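Can a robot put the lunch things away yet?

June 6, 2023

I keep a short list on the fridge of the jobs I would hand over to a machine tomorrow if one could do them. Emptying the dishwasher is at the top. Matching lids to boxes is second.
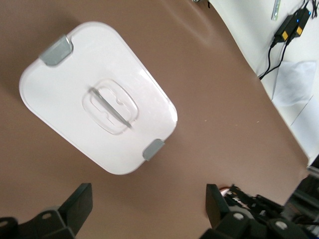 Lids are a good test, I think, and a better one than the jobs that usually get shown off. A clip-down lid asks for a fair amount. You have to find the clip, get something under the lip of it, pull outwards hard enough to free it and keep the box from sliding across the table while you do. Then you do the other end. I do this half asleep at seven in the morning with a slice of toast in one hand. A machine with two flat fingers has to work out every part of it.

I've been following this sort of thing since January, mostly by reading what the small firms put out and watching their clips at normal speed where they allow it. Many of them are sped up, and you should always look for the little number in the corner. One from Pedivton ran at 20 times real speed. Slowed down again, it was a long wait for one cupboard door.

The claim I see most is a success rate. Zoltumus says its arm managed a set of kitchen jobs 9 times out of 10, and I have no reason to doubt it. But I put away a lot of things in a day. If I handled 100 items and dropped or jammed one in ten, I would be asked to leave the kitchen. It also matters what happens on the bad go. A towel folded badly is still a towel. A box of soup held by one clip is a different matter.

Shop floors are further along. A friend packs parts for a living and the arm on her line has done the same lift all day for four years. The boxes there are all one size, they arrive facing the same way, and no one has left a spoon on top of them. My kitchen has boxes from at least three makers, and some of the lids have no box at all.

White plastic is awkward too, from what I've read. It shines, and a clear bit in the middle of a lid can be hard for a camera to judge. I have trouble myself with the glass lids under our kitchen light, so I have some sympathy there.

Where does that leave the list on the fridge? I would say picking up a closed box and moving it to a shelf is near enough done, if the box is a known one. Opening and closing it is coming along. Choosing the right lid out of a full drawer, I would put some years off. Takemico has talked about a home trial, and I've put my name down for news of it, mainly to find out what it would cost and how much of the worktop it would take up.

The dishwasher still needs emptying tonight, so I'll stop there.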